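May 26, 2021

Bad knee day, so no nets for me, but I did get to the ground in time for the second half of our innings and I'm still buzzing! We beat Havance by 14 runs. Fourteen! In January I'd have told you we wouldn't beat a team of fence posts.

I'll back up. We batted first because Ifeanyi Effiong lost the toss and their captain took one look at the clouds and stuck us in. By the time I'd parked and limped over to the boundary we were four down and the scoreboard was looking pretty sad. Then Yeison Giraldo walked out with that awful old bat of his (the one with the tape up the handle) and just started hitting. Nothing fancy, lots of it over midwicket. He'd only come in as a late replacement and he told me he'd never batted higher than eight before today. We finished on 194, and I would have taken 150 and a nice sandwich.

Speaking of which, the sandwiches were terrible. Egg again. I had three.

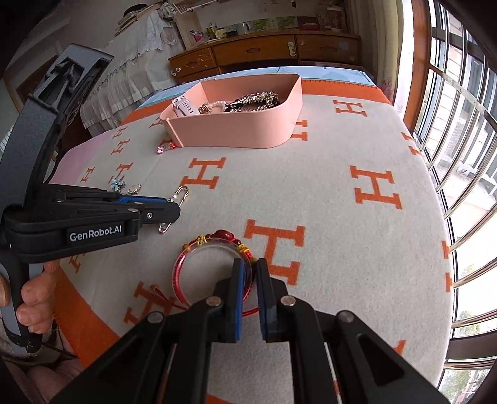
Sparkly things on the orange H cloth. I do like that white watch strap.

Then it was their turn, and for an hour I was sure we'd thrown it away. Their openers looked like they were playing in the backyard. Ifeanyi kept his slip in the whole time, which I grumbled about loudly to whoever was sitting near me, and of course that's exactly where the first catch went. So I shut up for a while. After that they lost a wicket every time they got comfortable. The tall left-hander worried me right up to the second-to-last over, when he tried to sweep a straight one and missed it completely. You could hear the stumps go from where I was sitting.

I did the scorebook for the last ten overs and made a mess of the byes, so I need to go back through that page before Saturday. My pen gave out too. I finished it in purple.

Ifeanyi says that's 2,394 runs for the club for him now, counting the cup games, and he's got it in his head that he'll reach 2,500 before the season is over. He'd better stop running himself out at 30 then. We've got Preter next, away, and they have that horrible sloping outfield where anything you hit down the hill is four and anything you hit up it is a single if you're lucky. I'd bowl from the top end and leave it at that, but I'm not the captain.

Ice on the knee for twenty minutes, then bed. Must wash my whites in case I'm fit for Saturday, and call Yeison about a ride.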